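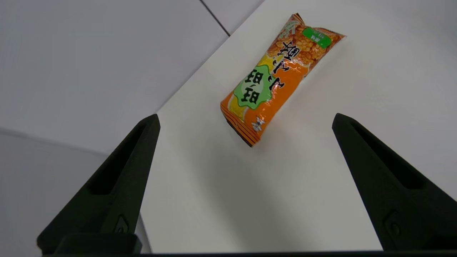 Service numbers sorting wrong in the Rendale memorial index

Search the log
3 min read

Opened 2023-05-27. Status: solved, one small thing left over.

What I saw: I keep the roll of honor for Rendale, mostly men who served in the Pacific and a good many who were held as prisoners of war. After I moved the whole roll from Fluser into Roder, 16 records had the wrong service number or none at all. One infantryman had his camp number where his service number belonged. Another had both run together into one long string that matched no record anywhere.

First try: I re-ran the import with the same file. Same 16 records, same mistakes. That cheered me up a lot, because a fault that repeats can be found!

Second try: opened the Fluser export in a plain text editor and went through the bad records one at a time. Every one of them had a leading zero or a letter prefix on the service number. The good ones were all plain digits. Roder was reading the column as a number, dropping the zeros, and when it hit a letter it gave up and grabbed the next column over, and the next column is the camp number. So that explained the infantryman.

Third try: set the column to text in the Roder import screen (it's under Field types, second tab, easy to miss) and imported into a blank test roll. 11 came in perfectly. I was so pleased I went and told the dog.

Still wrong after that: 5 records, all with the run-together string. These turned out to be older entries, typed in February, when I was still putting both numbers in one box with a slash between them. Roder strips slashes. I went back to the scanned cards for all 5, split the numbers by hand in Fluser and exported again.

Fourth try: clean import, all 16 correct. I checked each against its card, and then checked 26 of the records that had never been wrong, just to be sure the text setting hadn't upset them. All fine – dates of capture, camps, burial places, everything where it should be.

Left over: the Chege viewer on the public page still shows the old numbers for a few men. The roll behind it is right, so I think the viewer is holding on to an old copy. I've cleared it once with no change and will try a full rebuild tonight.

If you are moving a roll of your own, set every number column to text before you import anything. Service numbers, camp numbers, grave plots, all of them. And keep the cards handy. Some of mine have notes on the back that never made it into either program, and I've started typing those in too – there is wonderful stuff there, home addresses, a brother's unit, the name of a ship.

Ticket stays open until the viewer catches up.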